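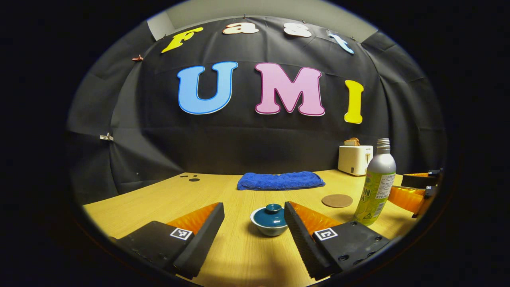 Reading time: 3 minutes

Can you teach a robot by showing it?

Grown-ups who build robots like to say that their machines "learn just like you do". It sounds lovely. Before you believe it, it is worth asking what the robot is learning from, and who is doing all the work.

Think about picking up a bowl with a lid on it. You have probably never had a lesson in it. You know the lid might slide, so you keep the bowl level. You know the knob is for lifting the lid and that it is a poor handle for carrying the whole thing. A robot knows none of this. It doesn't even know that the bowl is one thing and the table is another.

So people show it. They take a gripper, a sort of robot hand with two fingers, and they hold it themselves. There is no robot arm on the end of it, only a person's own arm. A camera on the gripper records what is in front of the fingers while the person does a job. One go at the job, from start to finish, is called a demonstration.

Look at the fingers on this one. The orange parts are ridged like little fins. Each finger also carries a black and white square pattern. Squares like these are called markers, and a computer can find them easily in a picture. By checking how far apart the two markers are, it can work out how wide the gripper is open.

Why does the table have a towel and toast on it?

Suppose the job is "put the bowl on the coaster". If every demonstration happened on a bare table, the robot might do well there and get in a terrible muddle in a kitchen, where there are bottles and towels and a toaster with toast sticking out of the top. A mixed-up table makes better practice.

It is still a very tidy sort of mess, though. There is a black cloth hanging up behind, with big bright letters on it. Does your kitchen have that? A learning system can't tell which parts of a picture matter. It could come to depend on the cloth, or the letters, or a towel that is always blue. The people collecting examples have to keep changing things so that it doesn't.

How many goes does it take?

At a workshop called Andine, one small job took 572 demonstrations. It was moving a cup from one side of a table to the other. The system that learned from them is named Pletell, and the people who made it were very proud.

Now think how many goes you would need. Two? Three, if the cup was slippery? When somebody says that a robot "taught itself", remember the person who held the gripper 572 times and probably had an achy wrist by the end.

Pletell had trouble with cups that had no handle, too. All the cups in its examples had one. A toddler wouldn't mind a bit, but Pletell kept reaching for a handle that wasn't there – and closing its fingers on air.

What if the examples are bad?

Then the robot learns bad habits. If the person always bumps the bowl before grabbing it, the robot may decide that bumping is part of the job. Somebody has to go through the recordings and throw out the poor ones. This is slow and rather dull, and it hardly ever gets into the exciting videos.

Questions to ask next time

When you see a film of a robot doing something clever, try asking these.
How many times did it try before this one worked?
Has it ever seen a different table?
Who showed it what to do?
Has the film been speeded up?

If the answers aren't given, you are allowed to be suspicious. Good scientists are suspicious all day long.

Try it yourself

Use a pair of kitchen tongs and a plastic bowl. Ask a friend to watch you move the bowl, but only through a cardboard tube held up to one eye. Then swap places, and see if your friend can copy you exactly. Move the bowl somewhere new and try again.

Words to know

Gripper: a robot's hand, often with 2 fingers.
Demonstration: one complete go at a job, recorded so that a computer can learn from it.
Marker: a printed pattern that is easy for a computer to find.

More from Dandedura: Do robots get bored? | The Rao vacuum cleaner and the stairs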